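Left hand drops out mid pour, error 212

Posted by trundon_tap, August 16, 2025

Two arm setup on a drink dispenser. Left hand does the glass, right hand pulls the tap. Left throws 212 and quits, right keeps going like nothing happend.
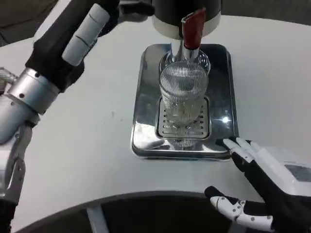
Only after a warm up, never on first run. Already swapped the cable. Any ideas?

Perrin_b

Grip current limit probably. Ours was 300, dropped it, fault gone – ribbed glass needs less squeeze than you think.
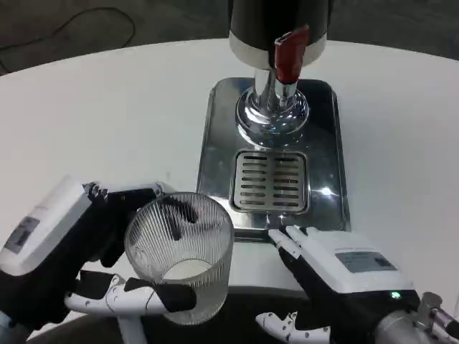 Also tie the two stops together, right shoud halt when left faults.

fulska22

same here, no fix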